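Lelska to Bring Robotic Bin Picking to Wedton Returns Center

Staff will move from lifting and sorting to inspection and line supervision under three-stage plan

WEDTON, May 2025 – Lelska, a provider of returns handling for toy and household goods retailers, announced today that it will introduce robotic picking at its Wedton returns center. The work will be carried out with Umitow, the automation firm selected by the company in February.

The Wedton center receives mixed returns in bulk, with goods of many shapes and materials arriving in the same load. Until now, employees have emptied each load by hand, bending over a bin for much of the shift. Under the new arrangement, robot arms will take items out of the bins one at a time and place them on a belt, where employees will check their condition and decide whether they are resold, repaired or recycled.

The first stage covers 3 picking stations and a floor area of 2,000 square feet. Employees assigned to these stations will complete 24 hours of paid training in inspection, safe entry to the robot area and restarting a station after a stop. Current pay grades will be kept for all staff who change positions, and no jobs will be cut as part of the project.

Development work at Umitow is centered on mixed loads, in which soft, hard and see-through goods lie together and must be gripped in different ways. 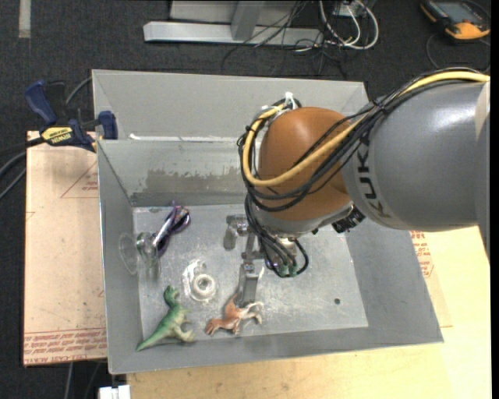
Employees at the company's Chisholm site, which is scheduled for the second stage, were invited to comment on the plan in writing. One reply welcomed an end to reaching into deep bins but asked that staff be moved between inspection and other duties during each shift, as standing at a belt all day would bring strains of its own. Lelska has agreed to include job rotation in the Wedton schedule and will review it with employees before work at Chisholm begins.

Hiring for inspection positions at Wedton will be open to current employees first. Further details are available from the Lelska communications office.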